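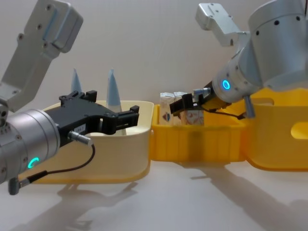 Figure 3. Robot arms facing each other across a row of storage trays.

4.2 Do shoppers pay for the grower or for the sticker?

The claim most often made for named-grower labelling is that it lets shoppers reward careful farming. We find it hard to accept on the evidence gathered so far. Earlier trade reports asked people whether they would pay more for carrots, leeks and salad from a farm they could name, and most said yes. People say yes to a great many things when a survey costs them nothing. In this section we compare those answers with what the same households bought.

The stated figures come from the online panel run by Clikix, in which 1,536 adults who did the main food shop for their household completed all parts of the questionnaire. The purchase records come from loyalty cards held by the same adults at Culline shops in and near Stukau. Culline introduced grower labels on loose vegetables in November, with the farm name, the district and a short line of text chosen by the farm. Prices of labelled goods were set by each shop, and we had no say in them. This is a weakness, and we return to it below.

Stated willingness to pay was high and oddly even. It hardly changed with income, with the size of the household or with the type of vegetable. An effect that is the same for a lettuce and a sack of potatoes should make any reader suspicious. We take it as a sign that people were answering a general question about whether farmers deserve support, whatever the item on the screen happened to be.

The card records tell a duller story. Where the labelled and unlabelled goods were the same price, shoppers leaned towards the labelled ones. Where the labelled goods cost more, most of that lean disappeared, and it disappeared fastest among those who had given the warmest answers in the survey. We would not build much on this last result, as the group is small and its members may simply shop more often than others.

A further problem is what the label is taken to mean. When asked what a grower's name told them, many respondents wrote that the food had been grown with fewer sprays. Nothing on the label says so. We looked at the text supplied by all 108 farms in the scheme, and only 3 made any statement on pest control. The Ásgeirsdóttir farm, whose label was recalled more often than any other, mentioned its soil and its view of the hills. If shoppers are paying for lower residues, they are paying for something they have made up themselves — with some help from the green border and the drawing of a hedge.

Could they nevertheless be right? We had 264 samples tested, split between labelled and unlabelled produce of the same kinds and bought in the same weeks. Residues were low throughout and the two groups could not be told apart. A larger set of samples might show a gap. It might also show one in the wrong direction, and supporters of the scheme should be ready for that before they ask for more testing.

Two cautions apply to our own reading. Shops that charged more for labelled goods also tended to put them nearer the door, so price and position are tangled together in the card data. We tried to separate them using the shelf plans, but these were missing for several shops and plainly out of date for others. The card records also leave out anything bought at markets or farm gates, where a named grower may be standing behind the table and the name may carry more weight.

Even so, the survey figures alone should no longer be quoted as the value of a grower label. Section 4.3 repeats the comparison for eggs, where the rules on labelling are stricter and shoppers have had longer to get used to them.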